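How do I write an obituary for my old boss?
Asked by Maricruz Galindo, April

My first manager at Burbridge died last week and his daughter has asked me to write something for the local paper. I worked for him for 18 years and I'm stuck on the first line! I've got his dates, his jobs, the family names, and loads of stories (some not printable). The paper allows 344 words and wants it by Thursday. Do I start with the career or with the man? 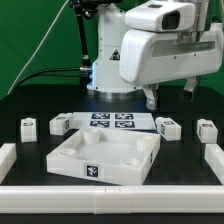

Su-chen Ko replied that she'd start with the man every time. When I did my uncle's I opened with him ringing the shop at six every morning to ask what had sold, and people still mention it to me. Get his full name, age and town into the first two sentences though, or the paper will only shove them in for you. Then the jobs, quickly, then family.
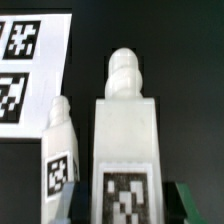 Aníbal Palomino disagrees a bit: check with the daughter first. Some families want it plain, and it's their notice really. Also ring the paper and ask if the funeral details come out of your word count, mine did and I had to cut 2 grandchildren's names at the last minute, which went down badly.

Ming-te Lo: just google a template

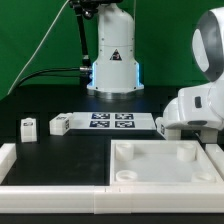 Comments

Oratile Xaba: Read it out loud before you send it. I found three "beloveds" in mine.

Maricruz Galindo: Thank you all, I've gone with the time he drove back to the office in his slippers to let me in. Daughter loves it.

Related questions
Who pays for a notice in the paper?
What to say at a colleague's memorial
Can I correct an obituary after it's printed?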